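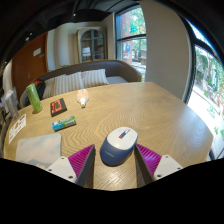
Silasitz Handheld Gripper Practice Kit

Hi, I'm Negin Mirzaei, and I put this kit together after two years of cleaning up other people's demonstration recordings (and plenty of my own). If you collect handheld gripper data in cafes, lounges, offices or anywhere else with furniture you don't own, this one's for you! It's the rule cards, the check block, the spare pads and the logbook in one pouch, and it fits in a normal backpack.

What's in the pouch

16 laminated rule cards on a ring
1 Fevedbridge check block, for checking finger opening before you start
2 pairs of spare ribbed soft pads (magenta or gray, pick at checkout)
1 logbook with room for 370 sessions
1 small screwdriver for the finger housings
Pouch weight, everything in: 1,133 grams

Who it's for

Small teams, mostly. The big labs have their own binders and I've read a few of them, and they're fine, but they run to hundreds of pages and people stop opening them by the second week. I wanted something you could flip through standing at a table with the gripper in your other hand. The cards are written for the person holding the tool, so there's very little theory in there.

The cards people ask me about most

Card 3, the open approach. Both fingers open before you get near the object, and the object sits between them before you close. Think of a computer mouse resting on a table with a finger off to each side of it. If you're nudging it around with one pad to line it up, that's a different take and it gets logged as a push.

Card 5, leave the table alone. I love this one and I get the most arguments about it. New folks want to clear everything off so the target stands by itself. Please don't! A lime-green can, a squeeze bottle lying on its side, a sheet of paper by the edge, all of that is what a table looks like, and a policy trained on bare tables gets very confused in a real room. What you do clear is anything private: mail, badges, phone screens, medicine with a name on it.

Card 8, windows. Big bright windows are allowed. Lock your exposure before the first take and don't touch it until you change tables. If the target's washed out, move yourself to the other side of the table and start a new session number.

Card 11, pads and plates. Look at both pads and both inner plates before every session. Wipe them with a dry cloth, check the little screws in the housings, and if a rib is torn, swap the pair. Always the pair. One new pad and one old pad grip differently and you'll be chasing that in your data for a month (ask me how I know).

Card 14, people. Ask the venue first, post the notice where visitors will see it, and stop recording if somebody sits down nearby and hasn't said yes. There's a blank notice printed on the back that you can photocopy.

How it lines up with other rules

The card order follows the Londberg field checklist, so if your group already uses that, the numbering will feel familiar. The kit isn't a certification and it won't replace a site risk assessment or your own privacy review. It covers handheld tools only. If your gripper is mounted on a powered arm, you need a proper safety standard and someone who knows it well, and I'd rather you spent your money there.

Pad life

I rate the soft pads for 3,000 closes on smooth household objects. Cardboard and rough fabric eat them faster. Log your closes on the right-hand column of the session page and you'll see a swap coming.

Shipping and refills

Kits go out every Thursday from the Midtbø workshop. Refill pads, logbooks and single cards are sold separately, and if you lose card 5 because somebody on your team threw it away in protest, I'll send you another one free. The next card revision is planned for November, and anyone with a registered kit gets the changed cards in the mail.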